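The Colour Drawer

Welcome back to the gallery, and thank you to everyone who wrote in after the linen cupboard pages, especially the lady in Hiltport who sent me a drawing of her own shelves, with measurements. I have your letter on the fridge and I will answer it, I promise!

The subject for May is cables, chargers and all the bits that go with them. I know it isn't as pretty a subject as quilts or jam, but I have become quite fond of it. When we moved down from Matunbridge we brought a box marked CORDS, MISC in my own handwriting, and it sat at the bottom of the hall cupboard for two winters, and every time anyone's phone went flat we would drag the whole thing out, pull on whatever looked likeliest and shove the rest back in. You can imagine the state of it. There was a lead in there for a camera I gave away before my youngest was born, and a rather nice torch.

What changed my mind was staying with Oanh Đinh over the summer holidays. Oanh buys her cords by colour. Her whole house runs on it, so the kitchen is yellow and the spare room is red, and if a yellow one turns up on the spare bed she knows exactly where it has wandered from. I thought it was a bit much on the first night and by the second morning I was taking notes over my toast. I haven't gone by room, as we're too much of a wandering household for that, and I've gone by shade instead, keeping to soft sorts of colours that I don't mind seeing on a bench. Lavender, mint, peach, a pale blue, and one very cheerful orange that I couldn't leave behind in the shop.

Click on any picture for the larger size. They take a moment to load, so pop the kettle on.
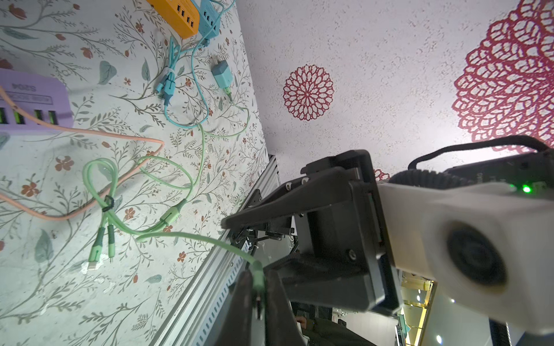

Orange beside light blue, with a mint plug just below them and the green and blue cables on the flowery print. 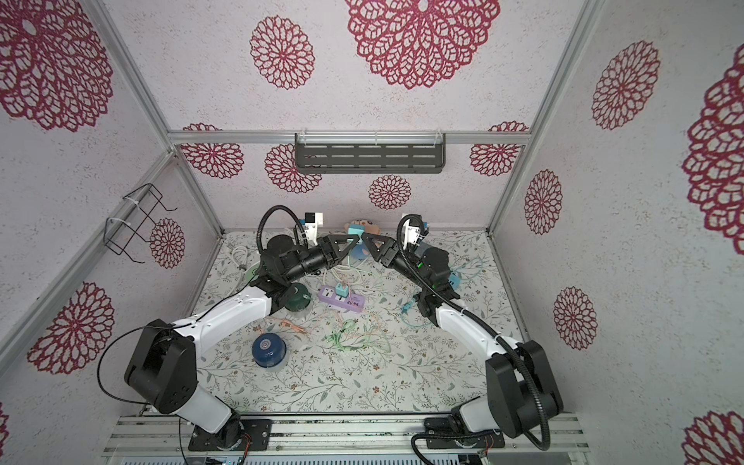
Sorting a tangle goes best for me in the evening, once tea is cleared and there's something gentle on the radio, and I won't pretend I do it quickly. I like to find one end and simply follow it along with my fingers, easing the loops open as I go, and if it dives under another cord I lift the top one off and don't go yanking at the bottom one. My father did fishing line the same way, and could sit at it for an hour without a cross word, although he saved up plenty for the boat trailer. Once a cord is free I lay it in a big soft circle, about the size of a bread and butter plate, and fasten it. In the first picture you can see two sorts of fastening that I'm happy with, the small black tie gathering the pale green cable and the white twist tie round the light blue one, and if you're starting from scratch I would go for whichever you already have rattling around in the kitchen. Bread bag tags are good too, the flat plastic sort, and you can write on them with a laundry marker. I've tried rubber bands and I'm sorry to say they perish, and then you have a sticky cord and a bad mood.

A word about the two-ended ones, as Doaa Ait Ali asked me about them last time. These are the cables that split at the far end so you have a couple of connectors to choose from, and they're wonderful right up until you put them away, when the ends go off in opposite directions and hook onto everything they meet. I fold the ends back together first, side by side, and then coil towards them so that they finish up on the outside. Doaa does it the other way about and tucks them into the middle. We have agreed to go on being friends.

As for the drawer itself, it's the second one down in the old dresser, and it used to be for placemats. I paid 60 cents each for the dividers at the Macapagal Street op shop, where they'd come out of somebody's cutlery tray, and Jairo Restrepo next door trimmed them down for me with his good saw and then stayed for soup. There are 14 little sections altogether. The plugs have the front row to themselves, the cords go behind them by colour, and the bigger hubs lie along the back, where it's deepest. Anything I can't identify goes in a jar on top of the dresser and gets until Christmas to explain itself.

I did lose one argument, and it was about labels. I had a lovely plan for handwritten tags on everything, with a bit of ribbon, and I did make the first few, and they looked a treat. Then my son pointed out, quite kindly for a teenager, that the ribbon was longer than the cord. So the tags have come off and the colours are doing the work on their own, and the ribbon has gone back to the sewing basket to wait for a better idea.

Several of you have asked about colours fading. Mine haven't been going long enough for me to say, but Oanh has had her yellow ones for years and they have mellowed to something like custard, which I rather like. I wipe mine over with a barely damp cloth, unplugged of course, and let them sit on a tea towel before they go back in. Grey marks near the ends seem to be the worst, and I suspect they come from the car. If one has split or gone bare anywhere along its length it doesn't get a wipe, it goes straight into the bag for the electronics drop-off, no matter how much I liked the shade.

I'm told the best place to look for coloured cords at the moment is the discount shop behind the Hiltport chemist, which gets them in by the basket. I haven't been yet. If anybody gets there before me and sees a decent dusty pink, would you please write and tell me what they're asking for it?

Next gallery: button tins. I have my grandmother's and my aunt's, and Doaa has offered hers on the condition that I don't sort it. Pictures of your own tins are very welcome, and so are pictures of your cable drawers, before or after. Send them to the usual address and tell me whether you'd like your name underneath.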